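Load Capacity and Fold Retention of Single-Sheet Paper Tent Structures
Estrella Espinoza
Tillmont, Structures and Materials Project, May

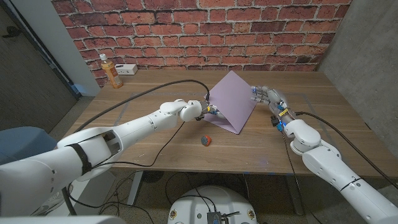

1. Purpose

The project measured how well a single folded sheet stands under its own weight and under a small added load. The tent form was chosen over the box and the accordion fold after the preliminary round, where the accordion gave readings too scattered to use.

2. Materials

Colored copy paper, letter size, one ream. Bone folder. Steel ruler. Kitchen scale reading to 1 gram. Brass washers as load. All sheets came from the same package and were stored flat in the room for two days before folding.

3. Method

Each sheet was folded once across its short dimension and creased with the bone folder in 2 passes. It was then opened and set on the table with the crease up and both lower edges on the wood. The spread between the lower edges was measured at the start and again after 60 minutes. A tent was counted as failed if the crease dropped by more than a quarter of its starting height.

For the load test, washers were hung from a thread laid over the crease at its midpoint. Load was added one washer at a time with a ten-second wait between washers.

The fold procedure follows Dambrauskienė's classroom handout, except that the handout calls for a single pass. One pass left a rounded crease on this paper and the tent would not hold a repeatable angle.

4. Results

Unloaded tents widened over the hour in every trial. Most of the change took place in the first ten minutes. Tents started at a narrow spread widened more than tents started at a wide spread, but none of the narrow ones failed.

Under load, failure began at the lower edges, which slid outward before the crease bent. Mean load at failure was around 40 grams. Repeating the test with a strip of masking tape under each lower edge stopped the sliding, and the panels then buckled near the middle instead. The taped results are kept in a separate table (Appendix B) and are not averaged with the others.

5. Sources of error

Grain direction was not checked until trial 9. Tabletop friction was not measured. The Drastonow worksheet used for logging rounds to whole millimeters, so small changes in spread are lost.

6. Further work

Repeat with grain direction marked on each sheet. Test a heavier stock.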